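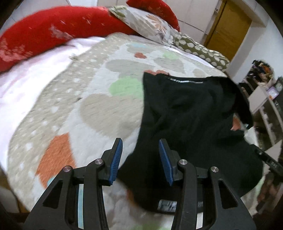 3.2 Bedroom textiles and the placement of worn clothing

Beds in the Truston households served as a holding surface for clothing as often as a place for sleep. Of the 2,265 room visits recorded, 652 noted at least one garment left on top of a made or partly made bed. Dark T-shirts and similar light tops were the most common items, and most lay crumpled on one side of the spread.

Share 2 | Comments 0

Figure 2 shows a typical arrangement. A dark garment rests on a quilted bedspread with a heart pattern, and the pillows at the head of the bed differ from one another in color and print. Mixed sets of this kind were frequent in the sample - residents reported buying pillowcases one at a time and replacing them only when worn.

Figure 2. Garment on a patterned bedspread, with pillows at the head of the bed.

Residents were asked whether clothing left on the bed was clean, to be worn again, or ready for washing. Many used a middle category, which the Rondonuwu coding scheme labels "resting." Such items were usually moved to a chair or shelf before night and returned to the bed in the morning. Open shelving near the bed did not reduce the practice. Households with a closed wardrobe showed a lower rate, as discussed in Section 4.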